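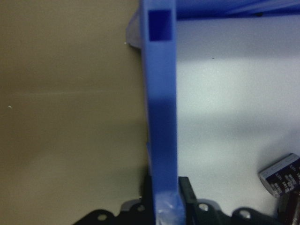 Courses > Storage and Materials Handling > Handout 4: Open Bins and Dividers

Welcome back, everyone, and thank you for bringing your notebooks after last time's little flood of loose paper! Today we're on plastic bins, the plain open kind you find in any stockroom, and I'd like us to spend longer on them than you might expect. I have a soft spot for bins, as Jirayu Kamolrat (who teaches the other section) likes to remind me.

Start with the rim. Most of the strength in an open bin sits up there, because a flat sheet of plastic bends easily and a folded or ribbed edge doesn't. Press your thumb in the middle of a long wall and then right beside a corner, and you'll feel the difference at once. Write down which wall gave the most.

Next come the openings. A square hole near the top of a wall may be a hand grip, a slot for a label clip, or the place where a divider hooks in, and on older bins you sometimes can't tell until you've tried a part in it. Please try gently – the Lammers dividers are getting hard to replace.

Then look at the floor of the bin. A pale floor makes small dark parts easy to find, and a grainy one keeps them from sliding quite so freely when you pull the bin toward you. Smooth floors wipe clean faster, so there's a trade, and in the Levico exercise you'll have to pick one and defend it in a paragraph or two.

A word on liners and film. Loose film catches on fingers and hides washers underneath it, and I have lost more washers that way than I care to admit. If you line a bin, fold the film down over the outside and tape it flat.

For the exercise, you have 864 mixed fasteners and 36 bins per table. Sort by length first, then by head, and leave one bin empty for the things you can't place (there will be some, and that's fine). Chutima Mahawong's group has the long table by the window.

Reading: the chapter on small parts in the course packet, and Kerttu Salminen's notes on labeling. Sorting sheets go in the tray by the door, dated Mar 12, 2018, with everyone's name on them.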